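Do "thermal" liner gloves do anything under mittens?
Kong
A shop in Firbridge wants 84 for a pair of liners. I doubt they beat a cheap knit.

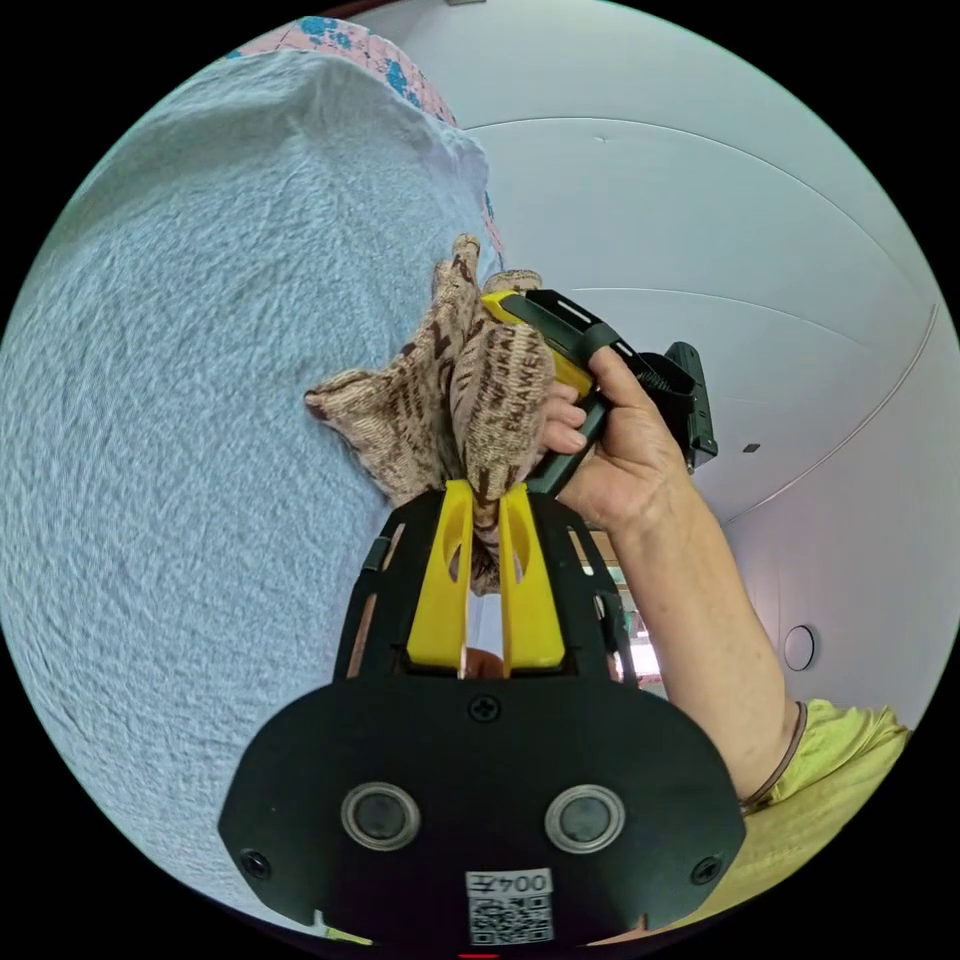

Brown knit glove, lettering on it
Has anyone compared them?

Gertraud Plattner
I wore Stovance liners for 11 walks.

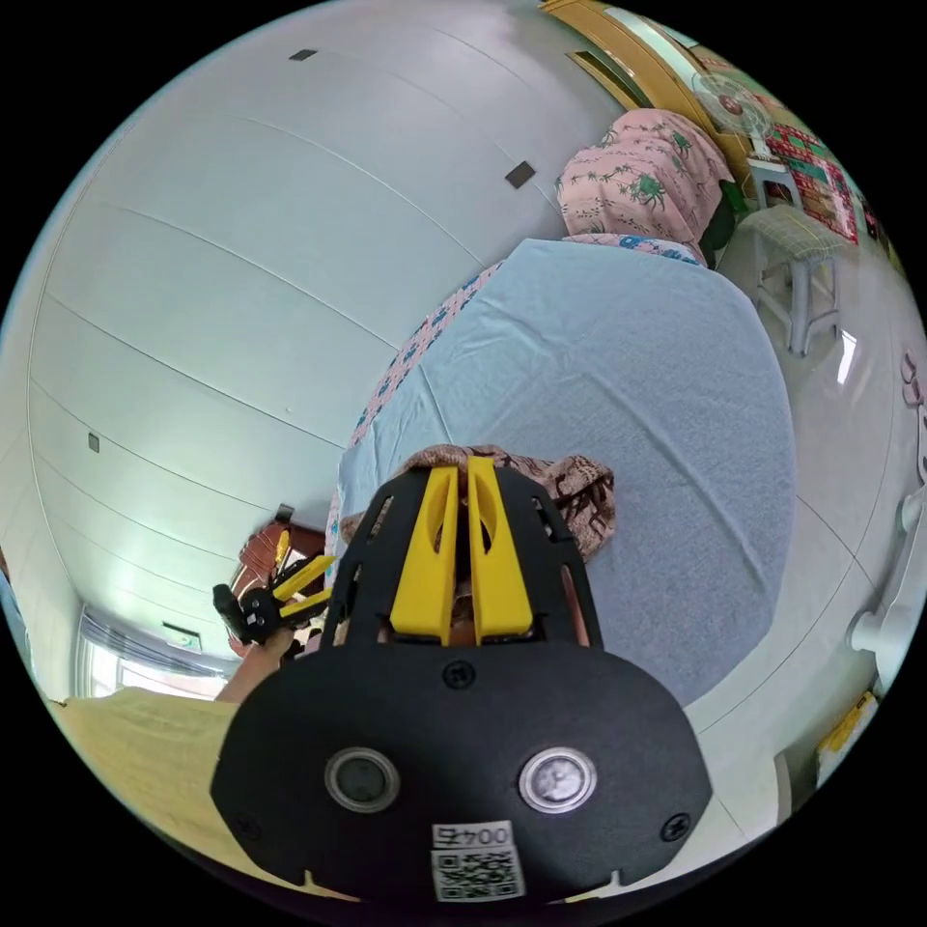

They were no warmer than wool, whatever the packet claims. Try five minutes outside before you cut the tags off.
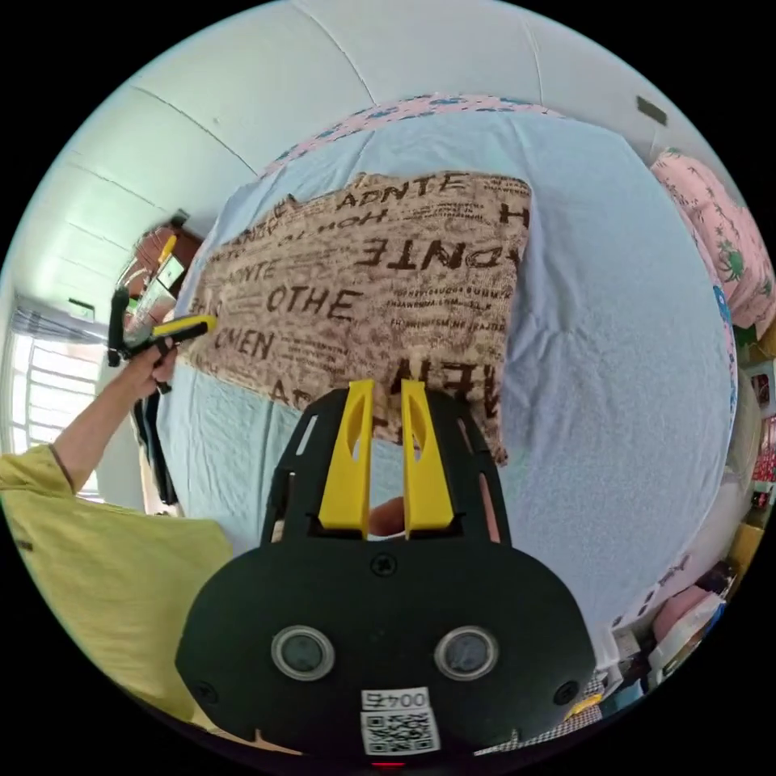 Bed with the pale blue sheet
Size matters more. Tight ones made my fingers colder.

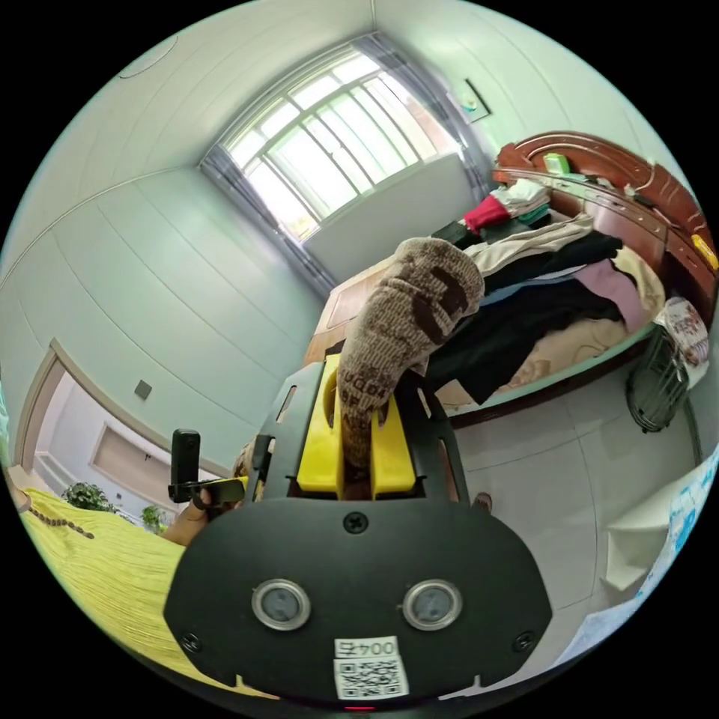

Rirnau
Mine were fine in May, which proves very little.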